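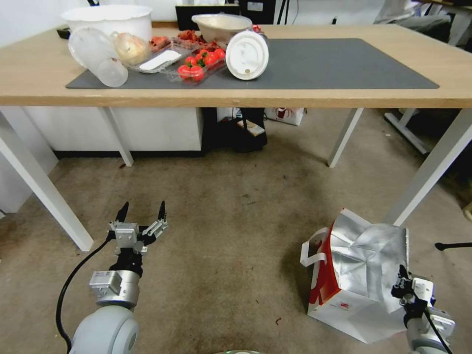 How often do you re-zero the grippers on a two-arm packing cell?

Every Monday before the first run, and again after any fingertip change.

1/ Notes on how the Brinen cell is kept up. Two arms, parallel grippers, one tabletop, groceries into bags. Posting this in pieces because people keep asking for the checklist.

2/ Zeroing: jaws fully closed, no load, arm at rest pose. Read the encoder, write the offset, open, close, read again. If the two readings differ by more than 4 counts, check the finger linkage pins before touching software.

3/ Ours drifted last November. The left gripper read 2,156 at full open for months, then started wandering. Cause was a set screw on the finger link. Threadlocker, medium strength, let it cure overnight.

4/ Fingertips: black on both arms, pointed on the left. We swap them as a pair, never one side only. A worn tip against a new one closes off-center and thin material slides out sideways.

5/ Foil bags are the hard case for wear. The surface is slick and it creases under the tip. Grip force is set per item class in the Plakudora config, and foil has its own entry. Do not copy the value from paper bags.

6/ Cables. Each gripper lead needs a service loop long enough for full wrist travel. Jog the wrist to both limits by hand with drives off and watch the connector. If the connector moves at all, the loop is too short.

7/ Our right lead failed at 3,430 cycles. Intermittent, only with the elbow extended. Took two days to find. We now flex-test leads with a meter before they go on.

8/ Table: feet get marked on the floor with tape. If the table has been bumped, line it up with the marks first and check the camera calibration second. Doing it the other way wastes a morning.

9/ The mat stays. Bare tabletop gave us glare off clear plastic packaging. Dark gray, wiped with a damp cloth, no solvent.

10/ Spares on the shelf: 2 sets of tips, one gripper lead, linkage pins, set screws. Leads come from Macedo. Wovau stopped stocking the short version, so order the long one and tie it back at the forearm.

11/ Log sheet columns: date, arm, closed reading, open reading, tip set, initials.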